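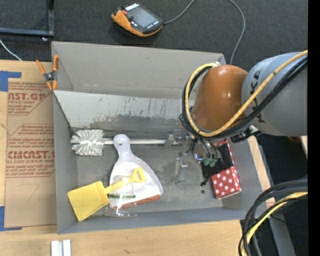
I've read the whole thread on sorting bins for the Trestwood sale and I still don't buy the mixed bin idea. Everyone keeps saying it will be faster on the day because donors can drop things in and go. Faster for the donors, sure. Take a gray bin with a white toilet brush lying across it and a red polka dot box right beside the brush, and tell me which table that goes to. Bathroom? Gifts? The box is tilted over as it is, and those dots are the sort of thing people buy on looks, so one smudge on it and you can forget about getting a decent price.

On Fri 11 October somebody on the list wrote:

> I think we are overcomplicating this. The Ulonberg group
> uses big open bins with no categories at all and they were
> done setting up before lunch. Household stuff is household
> stuff. If a brush ends up with a box, so what, you pull
> them apart on the table. We could borrow their bins, they
> offered. I would say 60 bins is plenty for our hall and we
> would not need the labels or the shelving or any of it.
> Also the Vuorinen shelves take forever to put together.

A few things.

Sixty bins is not plenty, it's far too many. Where are they going to stand? The hall has one long wall that is any use and the radiators take a good piece of that. I measured it last spring for the book tables and I have the paper somewhere. If the bins go on the floor, people trip over them. If they go on tables, the tables are full before a single thing is out for sale.

I also don't believe the "before lunch" story, or not the way it's being told. I was over at Ulonberg for part of that morning. Setup was done early, yes. Then they spent the afternoon walking up and down with odd shoes and half a salad spinner looking for the rest of it. I'm willing to be told it went better after I left.

"So what" is easy to write. My trouble is with bathroom things in particular. Plenty of shoppers won't touch a mug if they saw it come out of the same bin as a toilet brush, and it makes no difference to them if the brush has never left the store. I wouldn't buy it either. Same goes for bath mats, plungers and soap dishes. They need a bin of their own, with a lid if we can get one, and the gift boxes should stay well away from it.

Then boxes. I know they look like filler. But patterned boxes sell very well in December, people want them for wrapping, and they only sell if they're clean and square at the corners. Flat on a shelf, nothing on top. The bins we have are scuffed and stained inside from years of who knows what, and I don't see the borrowed ones being any cleaner. Could whoever spoke to Ulonberg ask what theirs were used for before?

As for the shelves, I put up 2 of the Vuorinen ones by myself last time and it took almost 4 hours, so no argument there, they're a pain. The instructions have the back panel the wrong way round. I'd still take them over bins. Someone mentioned the folding racks from Carkura and I'd like to hear from a person who has had one up for a full day with weight on it. The picture on the packaging shows it holding towels. Anything holds towels.

What I'd be fine with:

- bins at the door for drop-off only, emptied as we go
- bathroom and cleaning things straight into a separate bin, no exceptions
- boxes, tins and gift bags onto a shelf by the window
- whatever is left in a bin at closing goes to the thrift store the same evening

If the group still wants to try the mixed bins, then try it with one table and see how that table does against the others. I could be wrong. I'd want to see the cash box first though.

Still need an answer about the key for the side door, by the way. I asked two weeks ago.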